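Simulated gripper won't line up with the door handle - class project help
Posted in Student Robotics > Simulation
September 9, 2018

Hi all! Long-time reader, first-time poster, so be gentle with me. I'm in a two-semester robotics elective and my team is stuck on our project, which is called Huaranga (we let the youngest member of the team name it, and it stuck). The task is a two-armed robot in a simulated room that has to reach a lever door handle, press it and get the door open without smacking into anything. No real hardware at all this term, it's all rendered, so at least we can't break anything expensive.

Our simulator is Wurell, the one the department wrote, and we train the controller by copying runs that we drive by hand. We've got 607 of those runs so far. The hand-driven ones are pretty nice to watch. The trained ones... well. The arm goes down toward the door with total confidence and then kind of wanders around near the handle until the clock runs out. Our time limit is 3000 steps and it uses every single one of them.

I started by going back to the plain close-up view, because I wanted to be sure the fingers were really open at the beginning of a run.
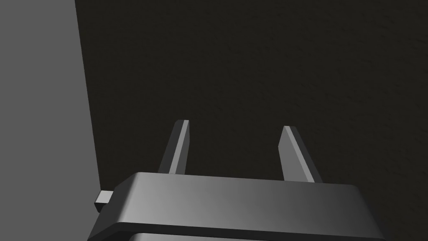 Do we need to train on camera views from both arms if only one arm touches the door?

Start with the view from the working arm plus one fixed view of the room, get that going, and add the second arm's view only if the two arms keep bumping into each other. That's what the teaching assistant told us back in February when we were planning, and we've stuck with it so far. I'm putting it in here so people don't have to ask!

Okay, so fingers open, fine. Then I moved on to the full room with the door in it. The door already stands partly open in this setup (the easy version of the task, you only have to get to the handle and then swing it the rest of the way). The handle sits really low in the view and the robot's own white casing takes up a big chunk of the bottom, so I'm wondering how much the controller can even learn from that angle. I changed the learning rate twice, I changed the gripper start pose, I even re-recorded a bunch of runs with a slower approach. Same wandering.

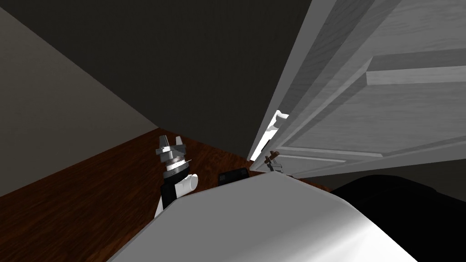 Karneo_fan wrote under my first draft of this that I should stop touching the learning rate and look at my start poses, because a controller that only ever saw one approach to a handle has no idea how to recover when it drifts. Fair enough, and I did go look. Of our 607 runs, 219 start from exactly the same pose. Oops. The rest are spread out a bit more but not by a lot.

So now I have two things I could fix before the demo and probably time for one of them. Either we record more runs with messy starts, or we move the view so the arm casing covers less of the floor below the handle. Moving the view means every old run has to be rendered again, and our lab machine is slow (and shared with the drone people, who are lovely but never log out).

One more view, from a run where the gripper is pointing up toward the space beside the handle. You get a better look at the lever in this one, and the door edge too. I keep going back to it and thinking the arm could get there if it just committed!
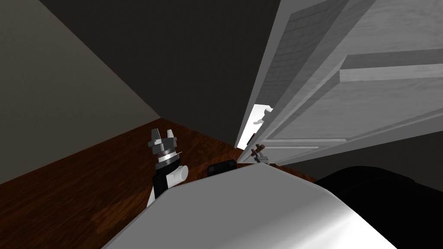 Replies

solderandtoast

Record the messy starts first. I did a drawer-opening project in the same kind of class and we lost three weeks to moving cameras around. What helped in the end was recording runs where we drove the arm to a bad spot on purpose and then fixed it. The fixing part is what you keep for training, cut off the part where you drive it wrong or it will happily learn that too.

Also check whether your hand-driven runs pause before the grasp. Ours did, a lot, because whoever was driving was squinting at the screen. The controller learned to pause and then it never stopped pausing. Trim those out and see if the wandering gets shorter. It takes an afternoon and you don't need to render anything again.

Last thing, split your success number into stages. Reached the handle, pressed the handle, moved the door. If you only score the door you're going to see zero for weeks and it's miserable.

ruramow_club

we had this at Ruramow too. try a bigger network? ours was tiny and when we made it bigger it got better, not sure why. we also had 2566 runs though so maybe it was that

pivotpoint88

I'd be careful with the bigger network on 607 runs, you may just end up memorizing that one start pose even harder.

On the view question: you don't have to render everything again to find out if it matters. Take a small batch of your runs, render only those from the new spot, train on that batch with the old view and again with the new one, and compare. If the new one clearly reaches the handle more often, then it's worth fighting the drone people for the machine. If they come out about even, leave the view alone and go record.

And check that your handle position is given in the same coordinates as the gripper. I know, I know, everybody says they checked. We were using the door's own coordinates for one and the room's for the other, so it was fine with the door closed and went wrong as soon as the door swung. A door that starts partly open would show that right away. Print both positions at the first step and compare them before you record anything new.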